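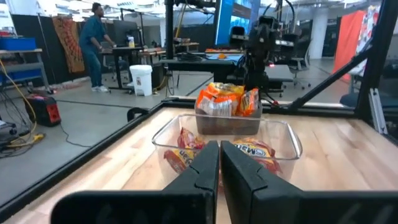

I have been a believer in the shared office snack for most of my working life, and I was sorry to read that Cedunow, where I spent four happy years, has swapped its kitchen shelf for a vending machine. I understand the arithmetic (someone added up the year and got $3,623, and a number like that looks terrible on a slide). But a clear container with a few packets in it, a crumpled red one at the back and a yellow and dark red one to the right, does something a coin slot can't. It lets a shy new hire wander over, poke around, and end up talking to a person from billing!

When I moved on to Werkar, there were 257 of us on 3 floors, and I knew maybe a dozen people by name until I found the pretzels. After that I knew everybody who liked pretzels, and a good many who were only waiting for the chips to come back. 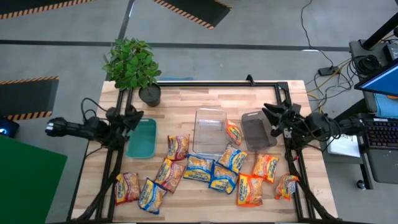 Plastic bins on a light wood tabletop.

People will tell me that free food is a poor substitute for a raise, and of course they're right, and I would take the raise too. I only think that a company which trusts you with its customers can trust you with a second bag of peanuts. Some will take more than their share, as they always have. Let them, I say, and fill it up again in the morning. I hope Cedunow brings the shelf back by May, and I'd gladly send over the first bag of pretzels myself.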